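Ticket 1337 – WLAN im Hinterhaus bricht ständig weg
Status: gelöst (vorerst!)
Standort: Birndale, Hinterhaus, Erdgeschoss
Angelegt: 2022-05-19

Hallo zusammen,

ich mach das jetzt mal als richtiges Ticket auf, weil ich im Chat den Überblick verloren habe und ihr vermutlich auch. Das WLAN im Hinterhaus fliegt mir mehrmals am Vormittag raus. Am Laptop steht »verbunden, kein Internet«, das Handy behauptet stur, alles sei bestens, lädt aber keine einzige Seite. Nach ein paar Minuten geht es wieder, und dann denkt man natürlich, na gut, war wohl nichts. War aber doch was.

Aufbau, soweit ich ihn kenne: Der Router von Darnbridge steht im Vorderhaus im Flur. Von da geht ein Kabel durch den Keller rüber zu uns, an dem hängt ein kleiner Switch und daran der Access Point (der weiße Rawat, der unter der Decke klebt). Feste IP-Adressen haben bei uns nur der Drucker und der Access Point, der Rest kommt per DHCP vom Router.

Was ich schon probiert habe, bevor jemand fragt:
Router neu gestartet. Access Point neu gestartet. Beides zusammen neu gestartet, in beiden Reihenfolgen. WLAN am Laptop gelöscht und neu angelegt. Kanal von Automatik auf 11 gestellt und wieder zurück. Nichts davon hat irgendwas geändert, außer dass der Drucker danach beleidigt war und ich ihn auch noch neu starten durfte.

Nachtrag 1
Danke für die schnelle Antwort! Ihr wolltet wissen, ob es auch per Kabel passiert. Gute Frage, hatte ich nicht getestet. Also Laptop direkt an den Switch gehängt und ein Dauerping auf den Router laufen lassen. Das lief wunderbar, bis es eben nicht mehr lief – Zeitüberschreitung, Zeitüberschreitung, dann wieder normale Werte. Das WLAN selbst ist damit für mich raus aus der Nummer. Es muss irgendwo zwischen Switch und Router liegen, oder am Router.

Ich hab dann 1000 Pings am Stück geschickt, 88 davon sind verloren gegangen. Und zwar nicht schön verteilt, sondern in Klumpen. Parallel im Vorderhaus getestet, Laptop direkt am Router: kein einziger Verlust. Den Router mag ich jetzt also wieder ein bisschen lieber.

Nachtrag 2
Bin im Keller gewesen. Das Kabel läuft hinter den Heizungsrohren entlang und verschwindet dann in einer Dose, die ich vorher noch nie gesehen hatte. Da drin ist eine Kupplung, und auf der einen Seite ist der Stecker ohne Rastnase. Die ist einfach abgebrochen. Wenn ich daran wackle, geht oben die Verbindung weg, wenn ich ihn reindrücke, ist sie wieder da. Ich hab vor Freude fast die Kellerlampe umgerissen!

Provisorisch mit Klebeband fixiert. (Ich weiß. Ich weiß!) Danach wieder 1000 Pings, diesmal 4 verloren. Viel besser, aber eben auch nicht null.

Nachtrag 3
Ihr hattet gefragt, mit welcher Geschwindigkeit der Switch-Port läuft. Steht auf 100 Mbit, obwohl da Gigabit stehen müsste. Also sind vermutlich nicht alle Adern sauber durchverbunden. Im Log vom Access Point steht dazu passend immer wieder das hier:

eth0: link down
eth0: link up, 100 Mbps, full duplex
eth0: link down
eth0: link up, 100 Mbps, full duplex

Und so weiter, seitenweise. Ich hab euch die ganze Datei angehängt, aber ehrlich gesagt kommt da nichts Neues mehr. Neuen Stecker und eine geschirmte Kupplung hab ich bei Ultatow bestellt, die Crimpzange borge ich mir im Vorderhaus.

Nachtrag 4
Teile sind da. Den ersten Stecker hab ich verhunzt, weil ich Grün und Blau vertauscht hatte – das Licht im Keller ist wirklich eine Zumutung. Den zweiten dann mit Stirnlampe und Belegungsplan auf dem Knie gemacht, und der sitzt. Neue Kupplung rein, Dose zu, Klebeband ab. Oben meldet der Switch jetzt Gigabit, und von den nächsten 1000 Pings ist kein einziger verloren gegangen.

Auch das WLAN ist seitdem ruhig. Ich hab den ganzen Vormittag Musik gestreamt und nebenher ein ziemlich dickes Update gezogen, kein Aussetzer. Im Log vom Access Point steht nach dem Neustart einmal »link up« und danach gar nichts mehr, so hätte ich das gern immer.

Zwei Sachen sind noch offen, die könnt ihr gern in ein eigenes Ticket schieben, wenn euch das lieber ist:

Der Drucker hat die Adresse behalten, die ich ihm mal von Hand gegeben habe, und die liegt mitten im DHCP-Bereich vom Router. Bisher ging das gut, aber irgendwann kriegt ein anderes Gerät dieselbe, und dann suchen wir wieder tagelang. Kann ich den Bereich selbst verkleinern, oder braucht ihr dafür Zugriff?

Und die Firmware vom Access Point ist noch die vom letzten September. Auf der Seite von Rawat liegt eine neuere, aber nach dem ganzen Theater trau ich mich da gerade nicht ran. Gibt es bei euch Erfahrungen damit? Wenn ja, spiele ich sie abends ein, da stört es keinen. Die Sicherung der Einstellungen hab ich schon gezogen und auf den Laptop kopiert. Ticket lasst bitte noch ein paar Tage offen, ich melde mich, falls wieder was wackelt. 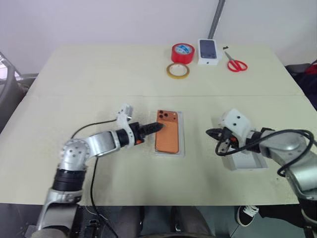
Ach ja, und die Kellerdose hab ich jetzt beschriftet und den Belegungsplan gleich mit reingelegt, damit beim nächsten Mal keiner mehr suchen muss.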